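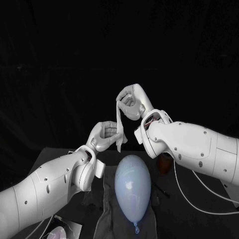
Re: [longwalks] Zwahlen route in spring, and is the hut open?

Date: 30 Jan 2023
To: longwalks list

Hi all,

Catching up on a week of digests, so sorry if somebody already covered this off-list.

> We're planning to walk the whole Zwahlen route in May, starting from
> the Turnudov end. The guidebook gives 255 km and says the upper hut
> is staffed "in season" without saying when the season is. Has anyone
> done it that early? Also wondering if we need to carry all our food
> or if there are shops. We have a two-person Iltivico tent, which is
> heavy, and would love to leave it at home.

I did it in May a few years back, from the same end, and had a wonderful time (also a very wet one). The upper hut was not staffed when I came through. The winter room was open though, with bunks for seven and a decent pile of firewood, and I had it all to myself. You leave money in the tin by the door, so bring small bills. It's at 982 meters, which doesn't sound like much, but there was still old snow on the north side of the pass and I was very glad of my poles.

Would I leave the tent behind? I wouldn't! The stretch after the hut is long, and the one guesthouse on it was shut for repainting when I got there – I ended up camping behind the church, with permission. A lighter tent would be nice, sure, but I carried an old Iltivico myself and my back got over it by the third day. Split it between you, poles in one pack and fly in the other. 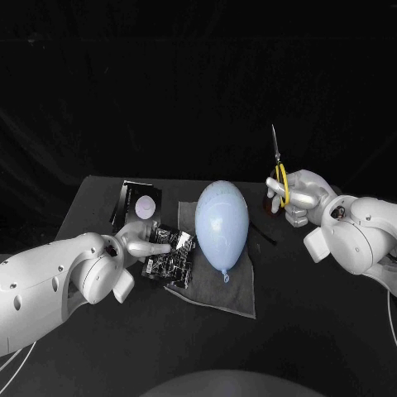 Food is easier than the guidebook makes it sound. Turnudov has a proper supermarket near the station, and after that you pass a village shop every 2 days or so until the pass. They close for lunch, and lunch is long. I got caught by that twice and sat on the same sort of bench both times eating the last of my crackers. Past the hut there's nothing until you're down at the lake, so stock up before you climb.

Stove gas is the thing I'd plan ahead for. The hardware store in Turnudov had Flavow canisters and only the big size, and I didn't see a single one after that. If yours is a screw-top stove they fit fine. You can't take gas on the plane, obviously, so if you're flying in, don't land on a holiday like I did and find the store dark.

Water was no trouble at all, there are troughs everywhere. The marking is good too, except in the beech woods above the second village, where logging had taken out a bunch of the painted trees. Keep the stream on your left and you'll hit the forest road again.

One question back, for anyone who's been more recently: is the footbridge below the lake back in? When I went there was a detour along the road, over an hour of it, with trucks. I'm half thinking of going again this year and walking it the other way, and I'd love to skip that part.

Happy to send my stage notes if you want them, they're messy but they have the bus times in.

Happy walking!

--
longwalks mailing list
To leave the list, send a blank message with "unsubscribe" in the subject line.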